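Keeping a small server room cool without spending more
January 23, 2019

Cooling is the part of a server room that gets the least attention when it is planned and the most when it fails.

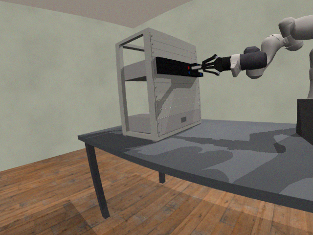 The facilities engineer at Standden, a firm that looks after equipment rooms for small offices, has spent 14 years dealing with the results. Most of the rooms in her care were once storage cupboards, and few had any ventilation designed for the load they now carry.

"People ask me what temperature the room should be," she said. "I ask them where they measured it. A sensor by the door tells you about the door."

Her preference is to measure at the air intake of the equipment, at three heights. At the Nair site the wall thermostat showed a steady figure all through August, while the intakes at the top of the rack were 7 degrees warmer. The cooling unit was working as specified. Exhaust air was passing over the top of the rack and back to the front.

The remedy was blanking panels in the unused spaces and a change to the direction of the supply vent. "We did not touch the set point," she said. "The client had already asked for a quote on a second unit."

Cable openings are the next thing she checks. An unsealed gap in a floor or side wall lets cold air out before it reaches anything useful, and brush strips are cheap. At Viltitano the whole job, including labour, came to less than £1,000.

She is less keen on lowering the set point as a precaution. It raises running costs, can bring condensation on the coil, and does little for a hot spot caused by poor airflow. "If the air is going round in a circle, colder air goes round in the same circle."

On monitoring, she uses the Plendari logger, mainly for its plain text export, and takes a reading every 3 minutes. Alarms are set on the rate of rise as well as on the temperature itself – a small room with a failed fan heats quickly, and a fixed threshold may leave little time to respond.

Filters are changed by pressure drop, with the readings kept in a log by the door.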